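Call for testers: wiping and cleaning tasks with the Gromow two-finger gripper kit

Gromow is a small company in Nurnberg. We develop a gripper kit for small robot arms, and we are now looking for people who will use it in their own workshop, school or office and tell us what is good and what is bad. The kit is already on sale in a first version. Before we make the second version, we want to hear from persons who did not build it.

The test period begins in October and needs 40 hours of your time in total. You may divide these hours as you like. The work is done at your place, with your own arm, and we send you the kit by post. We have 103 kits for this call.

The tasks are simple household ones: to wipe a table top, to pick up a cloth and put it down again, to push crumbs together on a white surface. You will teach the arm each task with the hand controller and afterwards let it repeat the task alone. 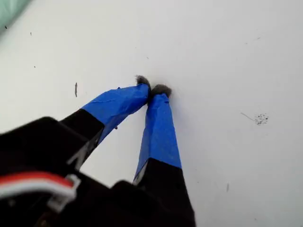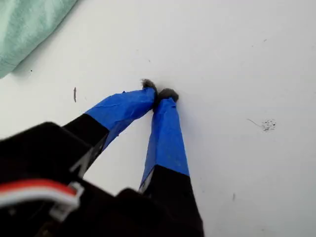

Two fingers with blue tape and grey fuzzy pads, on a white surface

Text: O. Beneš
Product tests, Gromow

What we would like to learn from you is mainly about the fingertips. How long do the pads stay in place? Does the tape become loose at the edges, and after how many hours? Can you change a pad without reading the manual twice? In our own tests we made 1763 wiping runs and we changed the pads many times, but we always did it in the same room and with the same hands.

You should have:
a robot arm with a standard tool flange and a free 24 V supply
a flat table which you can leave set up for some weeks
enough English or German to write a short report

Experience with programming is welcome but we do not ask for it. Teachers and students may apply also. If you work for another maker of grippers, please tell us this in your application.

You will receive the kit, which you may keep after the test, a box of spare pads, and a payment of 1193 euros when we have your final report. Postage is paid by us in both directions if something must be repaired. Questions during the test are answered by our partner Dasow, normally on the same working day.

To apply, please fill in the form on our contact page and choose "Gripper test". Write a few lines about your arm, your table and what you would like to clean with it. A photo of the place is helpful. We answer every application, also when the answer is no.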